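The Plain White Cup

There is one in the back of nearly every cabinet I have ever opened. It came from a picnic set, or a school fair, or the kitchen of an apartment two moves ago, and it has outlived the good glasses, the wedding mugs and the pitcher everyone was told to be careful with. I mean the plain white plastic cup, wide at the top and narrower at the foot, which weighs next to nothing and asks for very little.

I started thinking about cups last March, when I was clearing out the kitchen at our old place in Loltau and had to decide what was worth wrapping in newspaper. The china got wrapped, of course. The white cups (there were 2 left, from a set whose size I have long forgotten) I nearly dropped in the giveaway box, and then I stood there for a good long while, holding one, remembering all it had done. It had scooped flour. It had carried bathwater, and tomato seedlings, and once a very indignant frog.

The taper is what does it, I think. A cup that narrows toward the bottom will stack inside its neighbor and come out again without a fight, and the wide rim forgives a shaky pour. The shop in Clivholm where I buy my kitchen things still keeps them on the bottom shelf, next to the dish brushes, and I always have to crouch down to find them — a small indignity I have come to enjoy.

I like a cup best on a table with some color to it. White on a white counter disappears, and then somebody's elbow finds it. Put the same cup on blue or green and it looks as if it had been chosen.

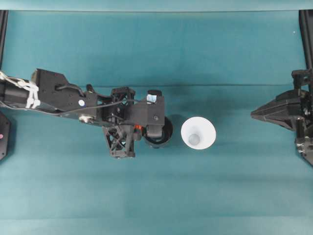

White plastic on a teal tabletop, the wide rim and smaller gray base seen from overhead.

At home we gave in and painted our own kitchen table, a soft green that took two coats and most of a rainy afternoon, and the cups have lived out in the open ever since. One holds pencils. The other goes wherever it is needed, which this week means the windowsill, with a sprig of mint in it that I keep forgetting to plant.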